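Chapter 7
Chores and Small Repairs: What Can Machines Do Now?

We use cookies to remember your reading settings. Accept / Manage choices

People have asked for a machine that folds shirts for a very long time. On the shop floor the question is older still, and the answer depends on the chore. A line that puts the same screw in the same hole was solved long ago. Opening a used computer and changing its memory is a different kind of work.

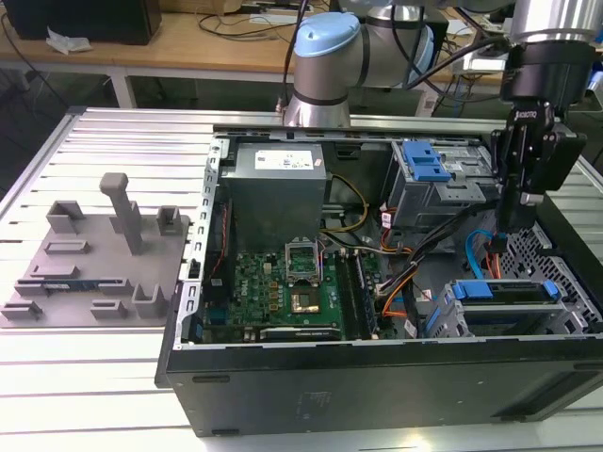 7.1 Why a repair bench is hard

Amnuay Phromma, who taught repair for many years, gave his students 200 old desktop computers to sort. A beginner could learn the job in an afternoon. A program needs much more help, for these reasons:

- parts are small and must go in straight
- cables are soft and never lie the same way twice
- too little force does nothing, and too much breaks the board 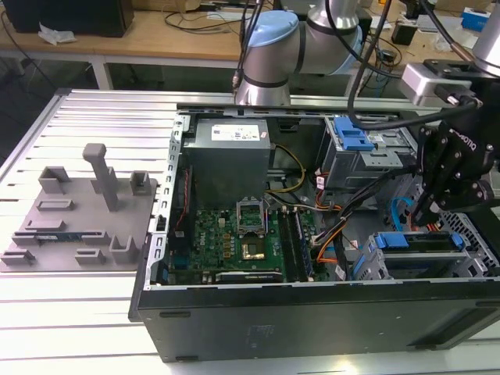 Soft things are the main trouble in the home as well as in the shop. A towel, a plastic bag and a wire all change shape when they are touched. Engineers often make the task easier by holding the hard parts in known places, as with the gray plate beside the computer, where a memory module rests in a slot. The cables inside the case get no such help, and a gripper that works near the drive bays must pass close to them. In section 7.2 we compare this with loading a dishwasher.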